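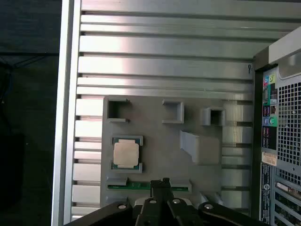 Vocal chain and rough mix, "Prurness" - 6th September

Session with Naciri for the single. Tempo is fixed now, so the old click stems from June can be deleted. Backing track came over from Fernden as 24-bit files, all starting at bar one. Kick and log drum were printed together, which limits what can be done in the low end. Asked for them separately.

Lead vocal
Large condenser, pop shield a hand's width off the capsule. High-pass at the preamp, no compression going in. Takes one to three are warm-ups. Take five has the best first verse, but the second chorus goes flat on the held note, so that line comes from take four. Breath before the bridge left in at the singer's request.

Sibilance is worse on the doubles than on the lead. De-esser on the doubles bus only. Tried one on the lead as well and it dulled the consonants in the Arabic lines.

Low mids
There is a buildup at 530 Hz where the guitar loop and the vocal overlap. Cut the guitar, narrow, and left the vocal alone. The cut is automated to lift out in the instrumental break - the guitar sounds thin there otherwise.

Guitar
The highlife line was played by Ismail Abdelaziz, direct, clean, no amp. Two passes panned apart. The second pass rushes into each chorus. Moved the first note of each phrase back 10 ms and did not touch the rest. Quantizing the whole part took the swing out of it, so don't try that again.

Reverb
Short plate on the lead, longer one on the ad-libs. Pre-delay on the plate set by ear. The long one is muted under the verses.

Open items
- Separate kick and log drum from Fernden
- Re-sing the last ad-lib, clipped on the loudest word
- Clean edit for radio, one word in verse two
- Vidalau wants an instrumental and an a cappella at the same level as the main mix
- Check the fade on small speakers

Rough bounced with no limiter. Do not send it out as a reference master.

Comments

naciri_k: Can the talking at the start come down a bit? Rest is fine for me.

Ismail: Second pass was played without the shaker in the headphones. Can redo it if you send me the shaker.

lowshelf: Which plate setting on the lead, the bright one or the dark one?

Vidalau studio notes | Contact | All rights reserved | Back to top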